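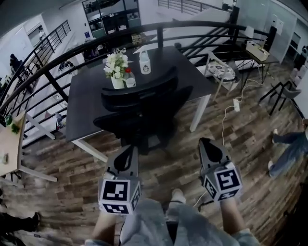 Where do you work when every desk on the main floor is taken? Up on the mezzanine at Furnwood, as of November, where the landing by the railing has been turned into a sitting and working corner that anyone with a day pass can use.

I've been renting a desk at Furnwood for a while now, so I'm hardly neutral, but I was pretty excited to hear about this one. The landing used to be where things went to be forgotten (two broken printers, a stack of Jelosent catalogs, somebody's bike helmet). Now it has a dark gray table with white legs, a black office chair with a tall mesh back, and a white side chair with a round patterned cushion that I'd happily take home with me.

Yavuz Gündoğdu, who runs the building, put the whole thing together for $800. Most of that went on the table and the office chair, both bought secondhand from Ertürk, the office clearance place across the river. The side chair was $90 and he says he overpaid. I told him I'd have paid it for the cushion alone!

"People kept carrying their laptops up there anyway and sitting on the steps," Yavuz told me when I caught him at lunchtime. "I got tired of stepping over them."

The flowers on the table are artificial, white ones in a white pot with a little bow. Yavuz tried real plants downstairs last winter and they lasted until the heating came on, so he's done with that. I was ready to be snobby about fake flowers and I have to say they look nice against the gray.

The best part for me is the railing. It's black metal and it curves around the edge, so you're up out of the way but you can still see the floor below and the glass-fronted cabinet on the far wall. I sat up there for a whole morning and got more done than I had all week, and I still saw my 11 o'clock walk in and could wave at her before she started looking for me.

A few grumbles, to be fair. Sound carries, so if you take a call on the landing, the people downstairs are going to hear about your kitchen remodel. Power is a strip on the floor with its cable across the boards, and I'd love to see an outlet put in by the table. Yavuz says he has a quote from Cunance for the wiring and is thinking it over. He's thinking over a reading lamp too, which I'd put first, now that it gets dark so early.

The corner is free with a day pass or a regular desk rental, and you can't book it. First one up the stairs gets the mesh chair. There's a 2 hour limit when the building is busy, though it's on the honor system so far. Mugs are welcome, hot lunches aren't, and please push the chair back under the table when you go.

Yavuz also wants ideas for the other end of the landing, and he's set aside another $100 for it. My vote is a bookshelf. Leave yours at the front desk before the end of the month.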